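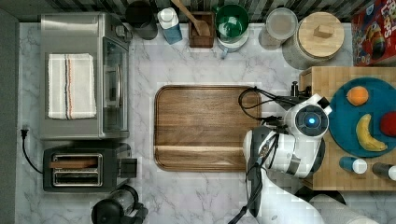

Sasano Countertop Arm – can it do your kitchen chores yet?

Home Kitchen Robots Spares Trade-ins Help Basket

Posted in October by Nevzat Duman

I sell these things, so you'd expect me to say yes. My answer is "some of them, on a good day, if you're not in a hurry" – and I'd much rather you read that here than find it out after you've cleared counter space for one!

The Sasano is a single arm with a gripper and a camera at the wrist (the blue light is on the wrist unit, and yes, everybody asks). It's meant for the boring stuff on a kitchen counter. Putting fruit back on a plate, moving a tray out of the way, standing up a bottle that's lying on its side, that kind of thing. I had one at home for 7 weeks before I agreed to stock it and I've got opinions.

What it does well

Fruit. I know that sounds silly, but it's lovely with fruit. Apples and oranges are easy, and bananas took it a few tries until the spring update, when they got a whole lot better. It's also good with small bottles as long as the caps are on. My vitamins went from the board to the shelf 6 mornings running without a single drop, and I was ridiculously proud of it.

Boards and trays with a raised rim are fine too, because the gripper has something to hold on to. A perfectly flat board on a smooth counter is a different story. It pushes the thing along until it hits the backsplash, then stops and waits for you.

What it can't do yet

Towels! Folding one is hopeless. It'll pick up a corner and set it down again somewhere else, and you end up with a towel that's been moved. Granent make an add-on fingertip set that's supposed to help with cloth, and I tried it, and I'm not stocking it.
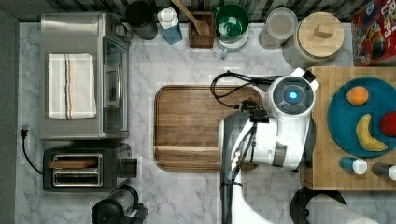
Crowded counters slow it down a lot as well. With a toaster, a row of jars and a cereal box all within reach, mine spent more time planning than moving, and I could have tidied the whole lot myself while it was thinking. Clear glass is still hit and miss. It doesn't do hot pans, knives or anything plugged in, and please don't try to talk it into making toast. The maker's guide says to keep it away from appliances that are switched on and I'd stick to that.

Compared with the Nartey

People always ask me about the Nartey. It's quicker and it's quieter, but it wants a bolted mount, and most of my customers rent. The Sasano clamps on. If you own your kitchen and don't mind drilling, call me and we'll talk it through.

In the box

Arm, gripper, wrist camera, counter clamp, power supply, 2 sets of fingertips and a printed quick start (finally). The Drurkel cable clips are sold separately and I think they should be included. Get them. Loose cables around a moving arm drive me up the wall.

Warranty is 2 years, parts and labor, and repairs come back to my bench first, so you'll be dealing with me. Next software update is due before the holidays – I'll add a note on this page once I've tried it on towels again.

We use cookies to remember your basket and see which pages get read. Accept all / Manage settings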